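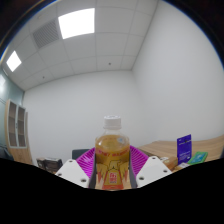
Aligning gripper width with fisheye video in Skotari

Last updated: September

The width log and the video run on separate clocks. Before you train a policy, bring both onto one timeline.

1. Open the session in Skotari and run the clock check. An offset over 30 ms gets a warning.

2. Set the lower mask before feature tracking. Leave the finger plates out of the tracked area, or the pose solver will treat them as fixed background.

3. Find the first frame where both jaws touch the object. With a clear bottle, use the label edge - liquid and bare plastic give weak corners.

4. Shift the width log until its plateau starts on that frame. Step by 2 ms.

5. Export with Zellik at a horizon of 14 steps. 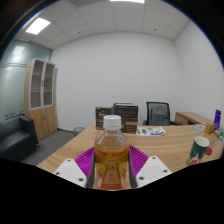 Kourosh Bagheri wrote in to say that step 4 drifts on long sessions, and that he fits a second contact near the end and interpolates the offset between the two. Skotari accepts this as a two-point sync. Use it if the plateau no longer lines up on the last grasp.

If export fails with "empty segment", the width log is shorter than the video. Trim the video and rerun step 1.

3 comments | 14 shares

We use cookies to remember your settings. Accept | Manage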